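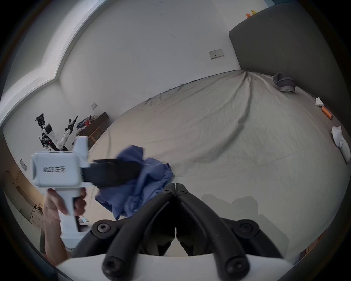

Crumpled blue garment over a bed

The Plirkport Linen Book

The Plirkport Linen Book is a work of family history by Perihan Coşkun, published by Mateos. It follows the households of one street in the harbour town of Plirkport during and after the war, using letters, laundry lists, school photographs and recorded conversations with former residents and their children. The title comes from a ledger kept by a boarding house on the street, in which bed linen and clothing sent out for washing were entered under the name of the owner.

Background

Coşkun grew up in Clusside, inland from Plirkport, where her grandmother had moved after the boarding house closed. She first saw the ledger as a child but did not begin work on it until after her grandmother's death, when it passed to her with a box of letters. Many of the people named in the ledger had left no other trace in the town. The parish registers had been damaged by damp, and the street itself was renamed when the harbour was rebuilt.

The early research was done in the evenings and at weekends while Coşkun was teaching at a secondary school in Trostadden. She placed notices in local newspapers asking for anyone whose family had lived on the street. The replies brought in further letters, and the full collection now stands at 1284 items. Most are short. A good many deal with rent, coal and the health of relatives, and only a small part refer directly to the war.

Contents

The book has 34 chapters, arranged by household and not by date. Each opens with an entry from the ledger, copied with its original spelling, and goes on to what could be learned about the person named in it. Some chapters run to many pages. The shortest, on a lodger entered only as "Miss A., two collars", fills less than one.

Coşkun traced the later lives of 16 households. In the remaining cases she sets out what she looked for and where the record stopped. She does not invent dialogue or describe the thoughts of the people she writes about, and where two relatives gave different accounts of the same event both are printed. The best known case is the chapter on the baker's daughters, in which one branch of the family remembers the sisters leaving by boat in April and another is certain they went by train the following winter.

An appendix gives the prices charged for washing, mending and starching, with notes on the abbreviations used by the boarding house. There is also a sketch map of the street drawn from memory by a former resident. It leaves out the east side, where he had never been allowed to play.

Publication

Mateos issued the first edition as a hardback with a small print run, sold mainly through bookshops in Plirkport and Trostadden. Readers wrote in with corrections, and these led to a revised edition in which two portraits were given new names and the chapter on the chandler's shop was largely rewritten. There have been 3 editions in all. The third added an index of surnames and a list of photographs whose sitters have not been identified.

Reception

Local reviewers praised the use of the ledger and the care taken over conflicting memories. Several found the arrangement by household hard to follow, as the same events come up again from different doors along the street, and the revised edition added a table of dates in answer to this. Some families objected to the printing of debts recorded in the ledger. Coşkun removed one entry at the request of a descendant and kept the others.

The book has been used in family history classes at Clusside as a model for working from household papers. Teachers tend to set the chapter on the midwife, which explains step by step how a maiden name was found through a mending bill.

Collection

The ledger and letters are held at the Trostadden reading room, where they can be seen by appointment. The letters are kept in the order in which they were received. A typed catalogue is available at the desk, last updated on 22/09/2026. The sound recordings are closed to the public until the families concerned have given consent, apart from two interviews that may be heard on request.

See also
Household ledger
Oral history
Street directory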